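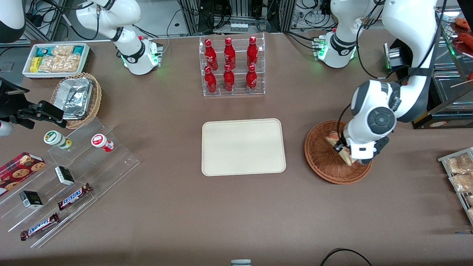

Six red bottles in two rows, with a cream tray waiting in front and snacks in the bin to the left.

The best snack table I ever ate from had nothing fancy on it. It was at Siv Moen's place in August, at maybe four in the afternoon, and what I remember is how easy it was to find things! Crackers at hand height, drinks standing up where you could read them, a tray to carry it all out to the porch. I went home and cleared off my own sideboard that same night.

Moen used to dress shop windows in Waren, and she still thinks like someone with a pane of glass between her and the customer. Her first rule is height. Put everything flat on a table and the back half disappears, so she lifts the back. A clear acrylic rack with two levels is her favorite tool for this (she bought her first one secondhand, and has been giving them as gifts ever since). Bottles go in by column, tall ones behind and a short one in front if she has it, and the dividers keep them from leaning on each other.

She is just as keen on sticking to a color. All red bottles on a brown table look like a decision, she says, even if you grabbed them on the way home. Then the snack bags can be as loud as they like. Blue, yellow, teal, who cares, they live together in a plain white bin and the bin calms them down.

And then baskets! I had always thought of wicker as something for bread, but a round one with a braided rim is wonderful for one big foil package. The silver against the tan is lovely, and a large bag that would flop over on the table sits nicely in there.

Stepped stands are trickier. Moen likes to set hers at an angle at the corner of the table, with the low step toward the guests, and fill it last. Small jars, wrapped candies, a dish of Tristine's salted almonds if her neighbor has been roasting again.

The tray stays empty until people arrive. It's for them, and she leaves bare table on every side of it so there's room to set down a glass. My own setup took 85 minutes the first time. I'm down to 20 now, and I still move the bottles twice before I'm happy.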